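Food Science for Non-Scientists
Handout 4: Why Steam Cooks Faster Than Your Oven

Bogumił Malinowski
16 December 2024
82 shares | 4 comments

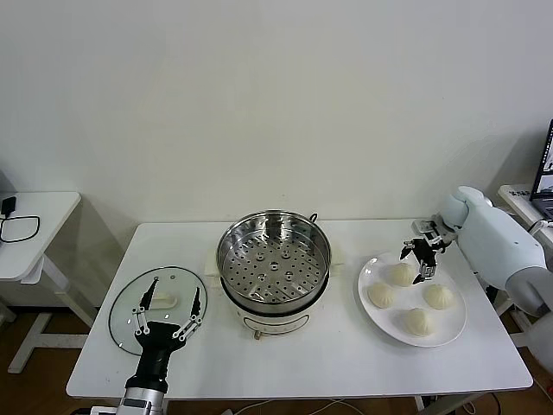 Fig. 1. Electric steamer with perforated basket, lid off.

You can put your arm into a hot oven for a second and keep it. Do not try this with steam. Steam condenses on whatever is cooler than it is – a carrot, a wrist – and hands over its latent heat on the spot. Dry air has very little to hand over.

Lifting the lid to check lets the steam out, and people who check a lot eat late.

For February: read chapter 2 and explain why a potato doesn't brown in a steamer. "It's wet" earns half credit.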